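Leave the cloth alone: a case against folding everything
28 May 2023 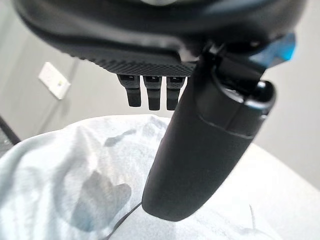
Fabric, pale and crumpled.

Quick one, the dryer has nine minutes left and I want this out of my system.

I think we fold too much. There. I grew up in a house in Kirville where everything made of cloth got folded. Tea towels in thirds, flannels in quarters, fitted sheets wrestled into a sort of parcel. Even the rags. Rags! Cut up from old singlets, ready to go under the car, and they sat in the laundry cupboard with their corners matched.

Then I moved out to Bromosville, had a linen press all to myself, and did exactly the same thing for years without asking why. Sunday arvo, pile on the bed, telly on, fold. Bed not available for lying on until the pile was gone.

So what is folding for? As far as I can work out, two jobs. It makes cloth fit in a space, and it puts the creases where you want them. Both fair enough. A business shirt, yes. A good tablecloth, yes, although I'd roll it, and I'll get to that. Spare doona covers you see twice a year, fold away.

But undies? Socks beyond the pairing? The old towels that live in a basket in the bathroom and get used again by Tuesday? Nothing is gained. You're making a neat shape for a drawer that gets shut on it.

I wrote a shorter version of this for the neighbourhood newsletter last September and got told off at length. Main complaint was wrinkles. Which I take seriously, I own an iron and dislike it. But wrinkles mostly come from leaving a hot load in a heap, and folding it two days later just presses them in nice and flat. Shake it out when it finishes. Give it a proper snap, both hands, lay it down on something. Most cotton will forgive you. Linen forgives nobody so you may as well enjoy it.

Second complaint was that a cupboard of unfolded things is a mess. Well, an open shelf of them is. I don't do open shelves. I bought the Haltach drawers, the deep ones, 94 dollars each on special, and each drawer has one kind of thing in it. One for tea towels. One for face washers. You open it, put your hand in, get one out. That's the whole system and its been working fine.

The third complaint I agree with. Some people like folding. It's quiet, your hands are busy, the thing gets done and you can see it's done. I get that. I feel the same about peeling potatoes. If it's a pleasure then carry on and ignore me. My quarrel is with folding as a duty, the sort you feel guilty about at ten at night with a full basket looking at you.

About the tablecloths. Roll them, on a cardboard tube if you can get one (the fabric shop on Zakharchenko Street gives theirs away, ask before lunch). My grandmother's cloth had been folded on the same lines for so long that the threads were going along the creases. You could see daylight through the cross in the middle. Mending it cost me 234 dollars and I winced, but a new one half as good would of been 300 easily. So there's folding doing actual harm, to the one peice in the house I'd have sworn needed it.

Quilts the same. If you must fold one, refold it somewhere different now and then. Wool jumpers, though, fold them. Hang a heavy jumper and you get shoulders like coat hooks. I'm not a zealot.

What I'd suggest, if you're wavering: pick one category. The most boring one you have. Stop folding it for a month. Pillowcases are good, or kids' pyjamas, which are on the floor again by seven anyway. Give it a drawer or a tub with a lid and see if anybody in the house says a word. In mine it was 5 weeks before anyone mentioned the tea towels, and the remark was that we seemed to have more of them.

Fitted sheets I gave up on entirely. Off the bed, through the wash, back on the bed the same day. The spare gets stuffed in its own pillowcase with the flat sheet and that's the set, all together, no hunting. Colour doesn't match half the time. Don't care.

Dryer's beeping. It's towels.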